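Clearing and Sorting a Shared Worktable
Handout 4, Organizing Small Workspaces, October group

Last week we spoke about drawers. Now we come to the top of the table, where small things collect faster than anyone puts them away. Please read this handout before Sunday and bring one box with a lid.

The first exercise is to take one object only and decide where it lives. Begin with the tall thing, the one that stands up. A tall object on a table is knocked over easily, and it hides the small ones lying near it, such as a ball.
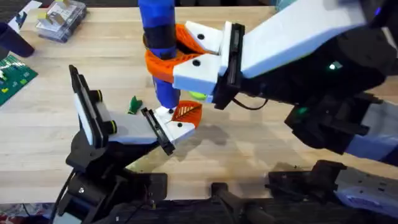

Why do we not begin with the small pieces?
Small pieces need a container, and the container needs a free place on the table. When the tall things have moved, this place appears by itself.

In the Zarau method, which I follow with small changes, every object goes to one of these groups: standing, lying, contained. A cup is standing. A ring or a bow is lying, until you give it a container. A round cardboard container can do this work very well, but please keep one kind of thing in it. A plastic bag is the weakest container, for it falls together and you must open it to know what is inside.

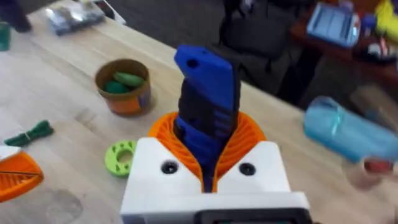

Marlene Kowalchuk
Course instructor, Cokcombe Evening School

The second exercise concerns the box. A clear box is better than a closed one for cubes and other small pieces, as you can read its contents from the side. Write the label anyway. In my own workroom I have 11 clear boxes, and before I labeled them I opened the wrong one every day.

Leave a free strip between the sorting area and the computer desk. Keyboards and small parts are bad neighbors. If your table is joined to the desk, lay a ruler or a piece of tape as a border.

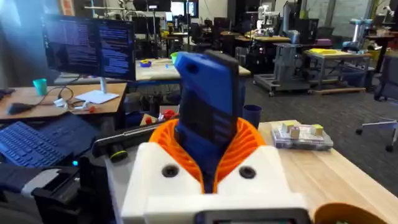

Tall blue object, clear box with small cubes, and the desk behind.

For homework, choose a table of your own and sort it into the three groups. Write half a page, not more than 200 words, about the objects which did not fit in any group. Fankhauser, chapter 2, can help you with this. The copy is in the school library, on the shelf beside the door.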